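Planning for the Second Arm: How One Laboratory Rewrote Its Equipment Budget

February 2020

When the manipulation laboratory at Virnlow submitted its first request for robotic equipment, the document ran to a single page. It listed an arm, a gripper and a controller, each with a price from a supplier. It did not list replacement fingertips, mounting hardware, cables or staff time. The request was approved as written, and the laboratory spent much of its first year asking for supplementary funds.

The second request, now before the institute's finance office, is a different kind of document. Halima Etim, who manages the laboratory's equipment program, began drafting it 18 months ago. It treats the purchase price as one line among many and sets out the full cost of keeping an arm in service for 3 years.

"The arm was the part we understood," Etim said. "We had planned for a machine. We had not planned for the work around it."

Much of that work consists of handling ordinary objects. The laboratory studies grasping, and its shelves hold household goods, packaging and soft toys, all of which must be bought, labeled, cleaned and eventually replaced. Soft goods present a particular difficulty for the planner. A plush toy does not offer the gripper a rigid edge, its shape changes under pressure, and its fabric may wear with repeated handling. A test that calls for the same object throughout a study therefore calls for several identical copies, purchased together.

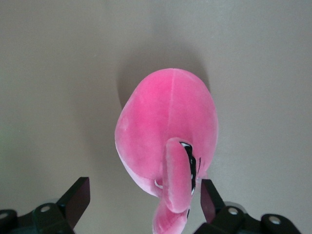 Under the new plan, test objects have their own budget line for the first time. Each new arm would be supported by an initial set of 400 objects, with a reserve held in storage for items that are likely to be discontinued. Etim's office had previously charged such purchases to general supplies, where they competed with paper and printer toner and were difficult to trace at the end of the year.

The choice of gripper also received closer attention. The laboratory compared a two-finger model from Drullerari with a suction tool offered by Ibrahim, a smaller supplier. The suction tool carried the lower purchase price and performed well on boxes and sealed packages. It was less suited to loose fabric, and the laboratory would have needed a second tool for that portion of its work. The two-finger gripper was selected on the basis of total cost.

Spare parts were negotiated at the same time as the main order. The agreement fixes the price of replacement fingertips for the length of the service contract and requires delivery within 12 working days. The first arm had no such agreement, and on one occasion it stood idle while a single worn part was on order from the Unevport warehouse.

Staff training is entered as a recurring cost. Students rotate through the laboratory each term, and every new operator must complete a supervised course before using the equipment alone. The plan assigns those hours to a named technician and charges them to the project that benefits from them.

The finance office has asked for one revision. It wishes to see the wrist camera and its mount listed separately from the gripper, so that either may be replaced without reopening the larger purchase. Etim has agreed to the change, and the revised schedule will be returned to the office with the supplier quotations attached.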